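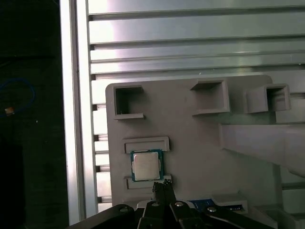

How to replace the thermal paste on your desktop's processor

My computer started sounding like a hair dryer sometime in March. I blamed the fans for weeks, cleaned them twice, and then my friend Elaheh Akbari asked when I'd last changed the thermal paste. Um, never? The machine was six years old. So if yours is old and loud too, grab a cup of coffee and let's do this together (it's way less scary than it sounds, I promise!).

What you'll need

A tube of paste, some isopropyl alcohol, a few coffee filters or a lint-free cloth, and a Phillips screwdriver. Mine is a long one from Javden and I love it. I bought the small tube of Pasent paste and it'll last me for years.

Getting the cooler off

Run the computer for ten minutes or so first, maybe watch a video, so the old paste softens up a little. Then shut it down, switch it off at the back, unplug everything and lay the case on its side. Unplug the cooler's fan from the motherboard and take a picture of where it went!

Loosen the screws a couple of turns each, going corner to corner. When they're all free, twist the cooler gently left and right before you lift. Don't yank it. On some boards the processor can come right out of the socket stuck to the bottom of the cooler, and you don't want to bend any pins.
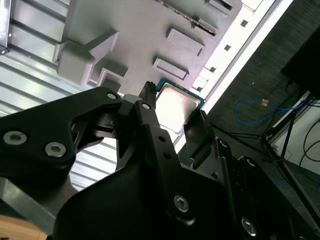 Cleaning up

Wipe off the worst of the old gunk with a dry coffee filter, then put a bit of alcohol on a fresh one and keep going until it comes away clean. Do the bottom of the cooler too. I left the processor in its socket the whole time, and unless paste has gotten down the sides I'd say you should as well. Let everything dry.

New paste, cooler back on

Put a blob the size of a pea in the middle. I used to spread mine with an old card, but these days I let the cooler squash it down. Set the cooler straight on top, start all the screws by hand, then tighten them corner to corner again until they stop. Plug the fan back in (I forgot this on my first try and got a very rude error message).

Did it help?

Mine used to sit at 60 degrees Celsius just showing the desktop, and now it's at 46. Check yours before and after with whatever free temperature program you like. If it's worse than before, the cooler is probably on crooked, so take it off, clean it all up and use fresh paste.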